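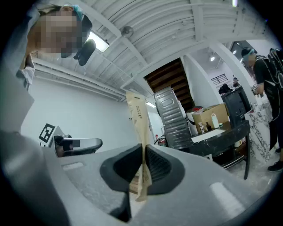
Kraft-paper bag in the finger pads, standing upright.

25 December 2019

Stamp card changeover, Kastholm. Notes from today's run on the Dalen till software. Quiet day, so I had the test till to myself and got further than planned.

Where things stood this morning: the old paper stamp cards are still being handed out at Skalthorpe and are accepted at every branch. The new plastic cards from Momden are printed and boxed. The points ledger has been loaded once, with errors, and wiped. Target is still to switch all counters over in January.

Loaded the ledger again from the cleaned export. It came in at 2,060 rows, which matches the source file. Last time the import stopped partway without saying so, and I only found out when a lookup failed. Anouk Vandenberghe's fix to the date column seems to be what did it. I left her version of the script in the shared folder and moved mine to the old folder so we don't run the wrong one.

After the load I checked for duplicates. There are 386 rows where the same phone number appears under more than one card. Most look like people who lost a card and were given a new one at the counter. A few are families sharing a number. I have not merged any of them. Merging is easy to do and hard to undo, and the till has no way to split a balance once it has been joined. Put the list in the duplicates sheet, sorted by branch.

Next, stamp conversion. The rule as written is that a part-filled paper card is worth the stamps on it, moved across at the counter, and the paper card is kept by the cashier. Ran it on the test till with a card showing four stamps. Balance came up correctly and the receipt printed the new total. Ran it again with the same card number and the till took it a second time without a warning. This needs fixing before we go near a real counter. Paper cards have a printed serial number but the till does not store it. Either we add a field for the serial or the cashier punches the card through the logo before putting it in the drawer. I would do both.

Full cards behave differently. A full card gives one free hot drink of any size, and under the old terms it can't be used with another offer. On the till the free drink goes through as a discount line, so if the lunch discount is already on the ticket, both get applied. Tried it in both orders. If the free drink goes on first, the lunch discount is refused, as it should be. If the lunch discount goes on first, both stay. Wrote it up for Dalen support with the two receipts attached.

Extra charges: oat milk and syrups are not covered by the free drink. Till handles this properly. It zeroes the drink and leaves the extras on the ticket. Cashiers will need to be told to say so before they ring it up, or there will be arguments.
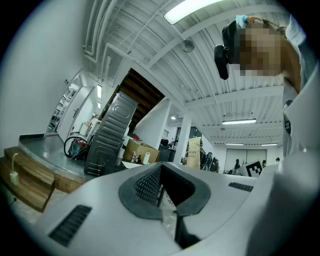 Can a customer still use a paper card after the switch?
Paper cards will be taken at any Kastholm counter until the end of January, but only to move the stamps to a plastic card or to claim a drink on a full one. No new stamps go on paper after the switch.

I put that wording in the counter sheet because I have been asked it by three different branches now and gave slightly different answers each time. Please use it as it stands.

Card stock. Opened one of the Momden boxes and scanned a handful from the top, middle and bottom. All read the first time on the flat scanner. On the hand scanner I got misreads when the card was held at an angle under the counter light - the gloss is higher than on the sample they sent us. Tilting the card away from the light cures it. I would not send the batch back over this, but the next order should be matte. Will raise it with Momden when I place the reorder.

The number under the barcode is small. I had to hold the card close to type it in by hand. If the scanner is down at a busy counter this will be slow. Asked for the larger digits on the proof and they were not changed, so that is a second thing for the reorder.

Expiry. The terms say points lapse after a year with no purchase. The till was counting from the date the card was first issued, so a regular customer would have lost everything on the anniversary. Found the setting under the ledger options and changed it to last purchase. Ran the nightly job by hand with the clock moved forward. Old inactive cards dropped to zero, active ones kept their balance. Put the clock back afterward and checked it against the wall clock. Anyone repeating this, restore the ledger copy first or the test lapses stay in.

Refunds took longer than the rest put together. Buying a drink adds points, refunding it should take them off. It does, unless the customer has spent the points in between. Then the balance goes negative and the till locks the card. A manager code clears it. Skalthorpe had seven of these on the old trial and dealt with them by issuing a fresh card each time, which is probably where some of the duplicates came from. I would like the balance to stop at zero and let us absorb the difference. Needs a decision from Anouk, I can't change it from here.

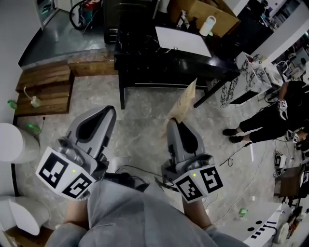 Two grippers, one in each hand, over the tiled floor.

Still to do:

Add the serial field to the conversion screen and retest with a used card.
Go through the duplicates sheet with each branch.
Chase Dalen on the discount order.
Reprint the counter sheet with the paper card wording and the line on extras.
Ask Skalthorpe to stop giving out new paper cards. They have been told once.

Ledger copy from this afternoon is saved under the entry date. The test till is logged out and the Momden box is back on the shelf, resealed with tape.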